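October 2020

Read the draft science funding plan again after breakfast. It runs to 841 pages with the annexes, and I have only done the part on university grants. Vorley gets 39 new research posts, two fewer than in May.

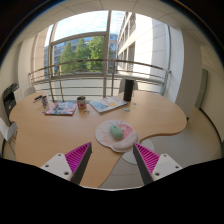
Called Isla Mackay about the advisor job. She thinks Baoshan Fan will be offered it but wants to stay at Nedelcu until his students finish. The hearing is still not set.

Wrote to the ministry asking for the budget tables. No reply, being Saturday.

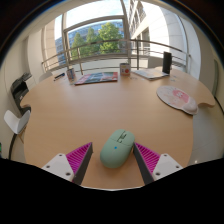
*Green mouse, round table.*

Annex C tomorrow.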